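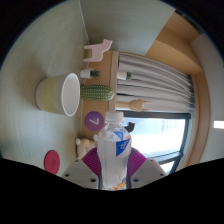
The water bottle, with its blue-and-white label.

My grandmother told us that her father carried the bell of Wallorley on his back, from the burning church to the river, in one night. She told it every winter, usually in February, when the snow was too deep for visitors and the children had no other place to go. She sat near the stove with her feet on a small box. We sat on the floor and we knew all the words already.

In her telling there was first the smoke, then the soldiers on the Osia road, then the bell. The soldiers wanted the bell for its metal. Her father was twenty years old and strong like a horse, and he tied the bell to himself with the rope that was used for pulling it. He walked six miles. When he came to the water he could not untie the knots, because his fingers had no feeling, so he went into the river with the bell still on him and cut the rope under the water with a bread knife.

"And the knife?" my brother always asked.

"The knife is in the kitchen," she said. "You had your bread from it today."

This was the part we liked the best. We ran to look at the knife, and it was an ordinary knife with a black handle, and we were afraid to touch it until the next morning.

When I was grown and lived in Tollus, I had a job in the county archive, two rooms over a shoe store. My work was to copy old church papers before they fell to pieces. One Wednesday I opened a box from Wallorley. I did not look for my family in it. I was hungry and I wanted to finish before lunch.

The priest of that time had written down everything the church owned. He had a small, angry handwriting. There was a silver cup, five benches "of which one is bad," a carpet, and a bell. After the bell he had written its weight, 500 pounds, and the name of the foundry, Bellini. I read the number again and I put my pencil down.

My great-grandfather was not a big man. There is one portrait of him and he stands beside a chair, and the chair looks like the stronger of the two.

I turned more pages. After the fire the same priest made a second list. The cup was there, and four benches. For the bell he had written that it was let down from the tower before the soldiers came, and taken to the river by ox cart, by two men of the parish and a boy. He did not give the names of the men. He wrote that the boy was about twelve and that he held the lamp, and that he cried the whole way and would not go home.

I stayed over this page until the store downstairs was closing. In the year of the fire my great-grandfather was twelve.

That winter I took the bus to my grandmother. She was already very old and she slept a lot in the daytime. I had the copy of the page in my bag, folded in a newspaper so it would not get wet. All the way I prepared what I would say. I thought that a person has the right to know the truth about her own father, and also I was a little proud that it was me who found it.

She had made soup. After the soup she put her feet on the box, and my brother's children sat down on the floor.

She began with the smoke. Her voice was weaker now and the children had to come close. But then, between the soldiers and the bell, she said something I did not remember from before. She said that there was no moon, and her father held the lamp in his teeth so that both his hands were free for the rope.

I looked at her. She did not look at me, she was fixing the blanket on her knees.

"Did he cry?" asked the smallest girl.

"Of course he cried," said my grandmother. "It was a heavy bell."

She went on to the river, and the knots, and the cold water. The children waited with open mouths. When she came to the end there was a silence, and I understood that my brother was in the barn with the cow, and that somebody had to ask.

"And the knife?" I said.

She told them where it was and they ran. I heard the drawer open, and then how they whispered. My grandmother asked me to put another piece of wood in the stove, and while I was down there on my knees she asked what I had in my bag, that I was holding it so tightly all evening.

"Newspaper," I said.

"Give it here, then," she said. "The fire is low."

I gave her the newspaper. The page I put back in the bag, and in the morning I took it home to Tollus.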